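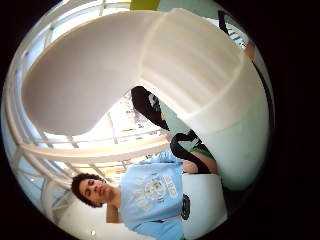 Room 11, large white curved object up close, occupant in light blue T-shirt.

Workroom Inspection, Mellor Building
Inspector: Audrey-Anne Després
Date: October 13, 2019

1. Cables and power
Cords clear of table edge: No. Black cables cross one another along the front and hang over the edge. Coil and secure.
Plugs fully seated in hub: To be checked by Victor Kioko.

2. Cleaning products
Trigger sprayer fitted to bottle: Yes. Green liquid, low in the bottle.
Bottle kept apart from hub and cables: No. Both are on the same tabletop. Move bottle to cabinet 43 after use.
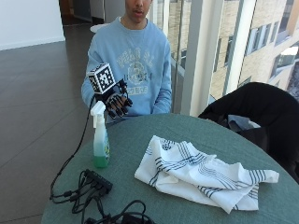 3. Follow-up
Items 1 and 2 remain open. Reinspection by Rochelle Pryor.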